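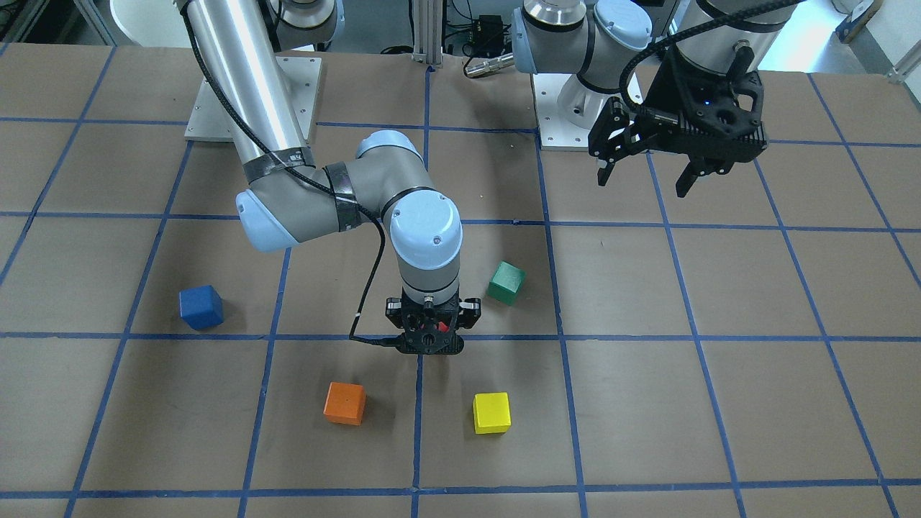
Chapter 2
Laying Out a Work Surface

In this chapter you will learn to:
divide a flat surface into equal cells
name each cell so that another person can find it
record where an object is, and how it is turned
choose tape, paper and markers that suit the job

Key terms: grid, cell, origin, row, column, reference edge, offset, orientation

A bare table gives you very little to talk about. If you ask a partner to put a block "over there, near the middle," you will get a different result each time you ask. The block may end up a hand's width from where you wanted it, and neither of you will be able to say how far off it is. Once the table has lines on it, the same request can be made in a few words, and the answer can be checked.

People who sort, pack, assemble or test things have used marked surfaces for a long time. Tailors cut on boards printed with squares. Warehouses paint bays on the floor. In a school workshop the usual method is cheaper than either of these: a sheet of brown paper, a roll of colored tape and a long ruler. The paper protects the table and can be thrown away when it is worn. The tape can be seen from a distance, and it can be lifted and laid again if the first try is crooked.

The method in this chapter follows the one used in the Godeck bench course, with some changes for shorter class periods. You will need it again in Chapter 3, where the same grid is used for timed placing tasks, and in the packing project at the end of the unit.

2.1 Covering the table

Clear the table and wipe it down. Dust and crumbs under the paper make small bumps, and a block set on a bump will rock. Let the surface dry before going on.

Cut the paper long enough to reach past both ends of the table. Pull it flat from one end while a partner holds the other. Fold the extra under the edge and tape it to the underside. Avoid taping the paper down on top, where loose ends will catch on sleeves. If one sheet is too narrow, lay two sheets with a small overlap and run a strip of clear tape along the full length of the join.

Brown paper is a good background for most tasks. It does not shine under overhead lights, and strong colors such as blue, green, orange and yellow are easy to pick out against it. White paper also works but shows dirt sooner. Patterned paper should not be used.

2.2 Choosing a reference edge

Every grid has to start somewhere. Pick one long side of the table, normally the side where the person doing the work will stand, and call it the reference edge. All rows are measured from this edge. Then pick the left-hand corner of that edge. This corner is the origin.

Mark the origin with a small penciled X. Do not rely on memory, even for a short session. When two people stand on opposite sides of a table, each has a different idea of left, and a great many mistakes in placing work come from this alone.

2.3 Laying the lines

Mark the reference edge in pencil every 300 millimeters, starting from the origin. Do the same along the opposite side. Join each pair of marks with a strip of tape, pulling the strip tight before pressing it down. Next, mark the two short sides in the same way and lay the strips that cross the first set.

Dark tape on light paper is best. Whatever color you choose, use the same one for every line, and choose a color that the objects themselves do not share too closely. A dark blue line and a bright blue block can be told apart easily enough up close, but in poor light or from across a room the two may run together.

Cells laid by hand will not be perfect squares. Tape stretches, rulers slip, and the paper may shift while you work. Small errors do not matter as long as they are known. Measure the finished cells and write the results on your plan of the table. A cell that is narrower than its neighbors can still be used once its true size has been noted.

Tape has width. Before you begin, agree on whether measurements are taken to the near side of the line, the far side or the center. In this book they are always taken to the center.

2.4 Naming the cells

Number the columns from left to right, starting at the origin. Letter the rows from the reference edge toward the back. The cell at the origin is then A1. The cell beside it is A2, and the cell behind it is B1.

Say the letter first and the number second, every time. If your class has already learned a different order in mathematics, keep the two systems apart by writing "cell" before the name: cell B3, cell C1.

An object that sits across a line belongs to no single cell. Record it as lying between two cells, for example B2/B3. If it covers a point where lines cross, write down all four.

2.5 Recording position and orientation

For many tasks the name of the cell is enough. A record might read: yellow cube, A3; orange cube, A2; green cube, B3; blue cube, B1. Anyone with the same grid could set the table from that list.

Other tasks call for more detail. The offset is the distance from the center of the object to the nearest two lines. An offset of 124 millimeters from the left line and 13 millimeters from the front line tells you that the object is well in from the side but close to the front of its cell, and that a large object at that point would cover the tape.

Orientation is the way an object is turned. A cube whose sides run parallel to the lines is called square to the grid. A cube that has been turned is recorded with an angle, or simply as "turned left" or "turned right" if no protractor is available. Orientation is easy to forget with cubes, which look much alike from every side. It matters as soon as a cube has to be picked up by two opposite faces, by fingers or by a tool, and set down against another.

Common errors

Measuring each mark from the last one. Small errors add up along the table. Keep the ruler in one place and read off every mark from the origin.

Pressing the tape down too early. Lay the whole strip lightly, check it from both ends, then press.

Leaving the grid up too long. Tape left on paper through a warm June may curl at the ends. Replace any strip that has lifted.

Before you go on

Set up a grid with a partner, following Sections 2.1 to 2.4. Place four small blocks of different colors, no more than one to a cell, with at least one of them turned. Write a record of the table, including offsets. Clear the blocks, hand the record to another pair, and have them rebuild the layout. Measure the difference for each block and enter it in Table 2.1.

Keep your plan of the table. It is needed for Section 2.6, Checking a Grid for Square.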